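Winesow README

Notes and shade readings for tooth whitening, take-home trays vs. in-chair gel. Put together by Sidra Minhas for the Wostden clinic group. Last touched August 28, 2024.

## What's in it

1503 shade readings, 767 patients. Most people have a before and an after, some only have the before. Don't drop those, they matter for the dropout numbers.

- readings.csv - one row per reading
- patients.csv - one row per person, no names, age band only
- sensitivity.csv - what people wrote in their diary, typed up
- guide.md - how the shade tabs were held, lighting etc

## Columns you will ask about

`shade_start`, `shade_end` - tab number, low is lighter. Upper front teeth only. Canines are in their own column becuase they always read darker and they mess up the average.

`method` - tray, chair, or both. "Both" means chair first, trays after. A few early rows say "mixed", same thing, will fix.

`sens` - 0 to 4. 0 is nothing, 4 is stopped treatment. Self reported, so take it how you like.

`coffee` - yes/no/blank. Blank is not no!!

## Who's left out

Anyone under 18. Anyone with crowns or bonding on the upper front teeth, since gel does nothing to those and the readings would look like failures. Also 35 people whose forms came in without a start shade, they're in a separate sheet, ask if you want it.

## Known problems

Li branch used a different lamp through the first part of the study. Readings from there run a little light. There's a `site` column, so filter or adjust, your call. I have not adjusted anything.

Some diaries were filled in all at once the night before the visit. You can tell, same pen same answer every day. Left in.

Meltora trays and the older trays are both coded "tray". Should have been split from the start. If I get to it there will be a `tray_type` column in the next version.
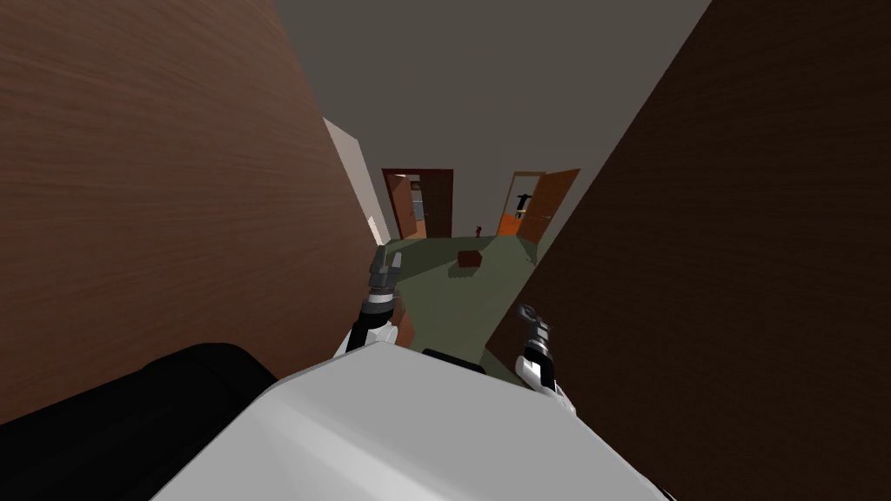 Dates are stored as days since first visit, so no calendar dates anywhere. Negative numbers are real, thats people who had a shade check before they signed up.

## Using it

Fine for teaching and for your own clinic's comparisons. Not for ads. Please don't turn the averages into a "shades lighter" promise, the spread is wide and the follow up is short.

Found a mistake? Send the row number and what you think it should be. Not a screenshot of the whole sheet.

Related
- Shade tabs: cleaning and storage
- Sensitivity diary, blank form
- Winesow changelog
- Whitening before bonding, notes on timing

We use cookies to remember your settings and see which pages get read. Accept | Manage choices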